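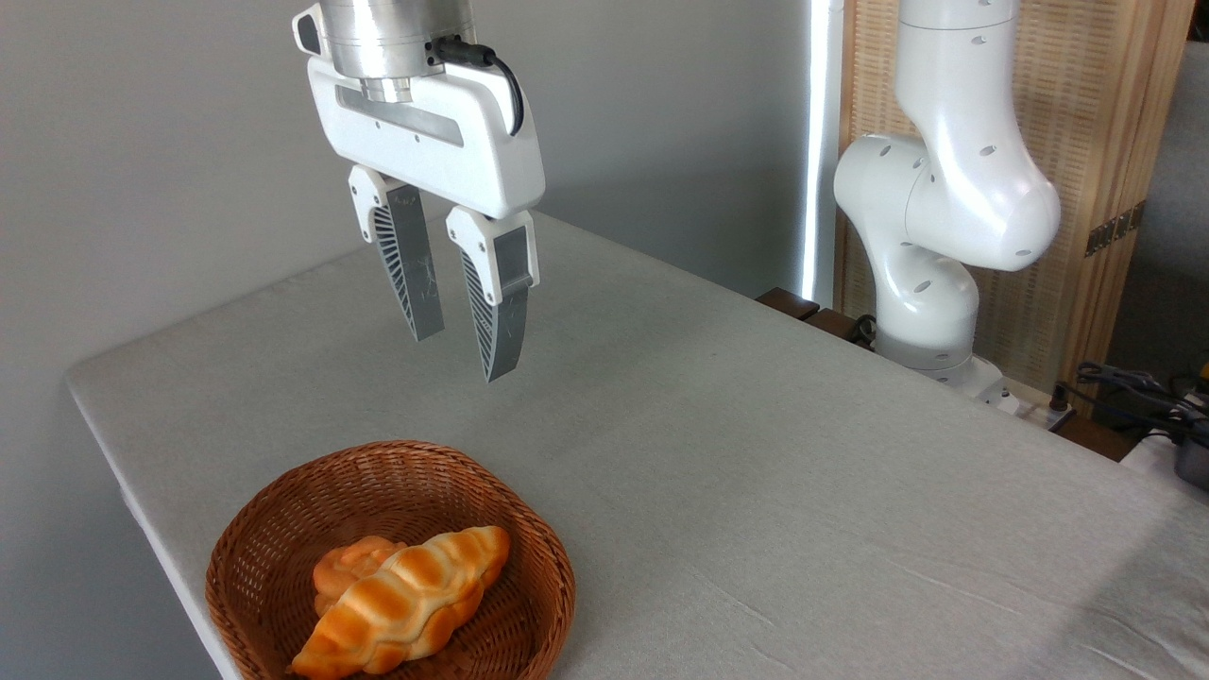
Ullura > Ateliers > Équiper son fournil > Questions fréquentes

Budget et achat : vos questions

Quel budget prévoir pour une première pince ?
Chez nous, la ligne « préhension » était de 3000 euros, doigts de rechange compris, et le bras se chiffre à part. Bonne nouvelle : on peut très bien commencer petit !

Doigts rigides ou doigts nervurés ?
Pour le pain, nervurés, sans hésiter ! Une tresse bien dorée ou une boule un peu bosselée n'ont jamais deux fois la même forme. Les patins se rayent à l'usage : comptez un jeu d'avance (69 euros la paire sur notre dernier devis).

Faut-il acheter deux bras tout de suite ?
Pas forcément. Petro Stetsiuk a monté son poste avec un seul et a ajouté l'autre en mai. Réservez quand même la place sur la table, et les prises.

Qu'est-ce qu'on oublie toujours dans le devis ?
Les câbles, la multiprise, la bride de poignet. Chez Khrystyna-Mariia Vakulenko, ces « petites choses » ont fait presque 91 euros. Ajoutez des corbeilles en osier identiques à celles de la boutique, on travaille tellement mieux avec le vrai matériel !

Combien de temps pour installer ?
Deux jours pour nous, réglages compris, et un plaisir fou.

Peut-on louer avant d'acheter ?
Oui, Stimex le propose au mois. Demandez que le loyer soit déduit du prix.

À lire aussi
Choisir sa table de travail
Projet Lysenko : le carnet de dépenses
Ena, notre tableur de budget

Contact | © Ullura | Haut de page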